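How to hand the break room over to a robot (and keep your coworkers happy)

Updated 23 January 2021

At Granuslow we run a two-armed robot on the evening tidy-up of our staff kitchen and lounge. I love this project! It has changed the closing shift more than any schedule we ever wrote, and you can set up the same thing if you have the robot and a patient crew.

Step 1. Start with the floor

Ask the people who close up which jobs they dread. Ours said bending down for cords, crumbs and bits of trash, so that's where we began. Thin cables are the hard part. Teach the arms to take hold of the plug end and leave the slack alone, and go slowly at first (we ran 50 practice pickups before anyone judged the results).

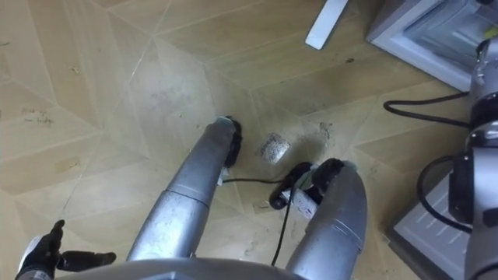

Photo: Dodell workplace projects

A black cable on pale planks is easy for the cameras to find. Gray dust is tougher, so keep a broom handy and let a person decide when the floor is done.

Step 2. Write down who does what

Do this before the first full shift, with everyone in the room. Our closers kept the stove, the knives and the final check. They gave up floor pickup and putting drinks away, and two of them now train the robot for part of each shift, with the extra pay agreed in April. Put the hours in writing too. People relax a lot once they can see their own names on the new sheet!

Step 3. Move on to bottles and the fridge

Plastic bottles are a great second job. Have one gripper wrap its fingers around the bottle while it still stands on the table, and keep the other arm clear of the open door. We logged over 1000 grasps before we let it work with full bottles.

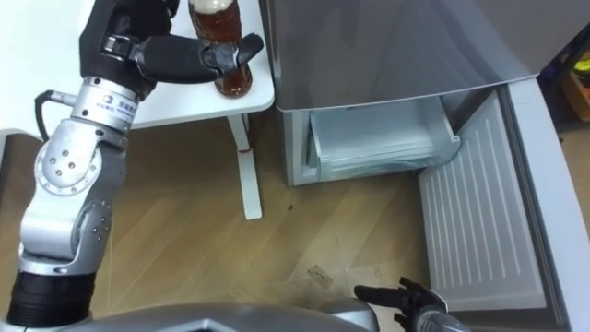
Step 4. Keep the stop button with the crew

Anyone on shift can stop the robot, and no one has to explain why. Tape the restart instructions inside a cupboard door and go through them again with every new hire.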